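The Clultovau room is on the ground floor of the old Resby packing building, in through the side door and past the coat hooks. It is open to anyone who wants a bench for a few hours, and most of the work done in it is small: tying, wrapping, mending, sorting, getting parcels ready to send. This page is for people who haven't been in yet and would like to know how the benches are set up and what gets done on them. It was put together in October and will be added to.

## The room

There are 8 benches in two rows, with a walkway between them wide enough for a cart. The benches by the windows get taken first. The ones along the back wall are just as good after dark, when everybody is working under lamps anyway.

The room was cleared and repainted last winter. Before that it held shelving and a good deal of old stock, including 122 flattened cartons that we are still using up. If you need a box, look behind the door before you buy one.

Heat comes on at 7 a.m. and the room is comfortable by 8:30. Bring a sweater if you plan to start earlier.

## The tabletops

We replaced the old painted tops with plain light wood. Paint hid too much. You would drop a pin or a bit of thread on the dark green and spend ten minutes feeling for it with your hand. Pale wood shows nearly everything, although tan cord is the exception and tends to blend in.

The tops get wiped down at the end of each day and lightly sanded twice a year. They pick up small marks and specks between sandings and we leave those alone. Please use a cutting mat for knives. Glue should be scraped off once it has set, with the plastic scraper and never the metal one, and the crumbs go in the trash, not on the floor.

## Cord and string

Most of what we keep is natural or tan cord in three weights. The thin one is used more than the other two together. It holds a knot well, it lies flat after a little handling, and it can be picked apart again if you change your mind. The supply we have now came as a single lot from Ticona, 2,000 yards on large cones, and we wind it down to hand-size spools as needed.

A new piece of cord keeps the curve of the spool for a while. Let it lie loose on the table for a few minutes before you measure it. If you measure while it is still curling you will come up short, and on a wrapped piece that means starting over.
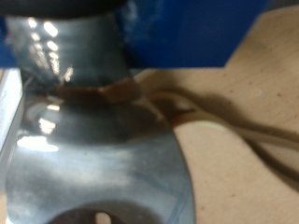

Cut ends go in the jar by the sink when they are longer than a hand. Anything shorter can be thrown out. The jar is worth checking before you cut from a spool, especially for tags and small bundles, where a hand's length is plenty.

The medium cord is for parcels and for tying back curtains, and the heavy cord is mostly for handles. We have had people try to use the heavy weight for wrapping and it doesn't sit close enough. It leaves gaps at every turn.

## Bands and wraps

Brown is the color we have most of, in several widths. A narrow band is enough to hold a bundle together or to mark one piece out from a shelf of similar ones. Put it on snug and keep the join to one side where it can be reached. On smooth surfaces a band will creep, so go around twice.

If a band is going to stay on for more than a month, write the date on a tag and tie it on. The adhesive kind leaves a line on metal when it has been there too long. Warm water and dish soap take most of it off.

## Knots we use

Two knots cover nearly all of the work. The square knot is for anything that lies flat. The surgeon's knot, with the extra turn, is for anything slick or under a pull. There is a card on the wall showing both, drawn large enough to follow from the nearest bench.

Leave a tail of two inches until the piece is finished. Trim it last. A tail trimmed early has a way of working back through the knot, and then the whole length has to be replaced.

## Shelves and storage

The shelves on the left wall are for work in progress. Each space has a number, and you can keep the same one for as long as the job lasts. Finished work should go home with you. At the last count there were 358 pieces sitting on the shelves, and a fair share of them had been finished for months.

Lids are stored separately from their boxes, at the end of the bottom shelf. We tried keeping them together and the stacks fell over. The tall cabinet is for paper, card, and the good scissors. The scissors are marked with blue paint on the handles and are for cord and cloth only.

Tools with a bright finish go back in the lined drawer after being wiped. Fingerprints are no problem on the day, but they set if left over a damp week.

## Parcels

The Zavimberg pickup comes to the side door at 4 p.m. Parcels need to be on the low table by 3:30 with the label facing up. Tie them both ways, long side first, and keep the knot away from the label. Loose loops catch on the cart, so tuck them under or tape them down.

Labels and pens are in the tray at the end of the low table. The scale reads a little heavy. Subtract one ounce.

## Using a bench

No booking is needed before noon. In the afternoon, write your bench on the board when you come in and wipe it off when you leave. Sweep under your stool, put the spools back with the loose end taped down, and turn off the lamp.

More pictures will go up after the back wall shelves are finished.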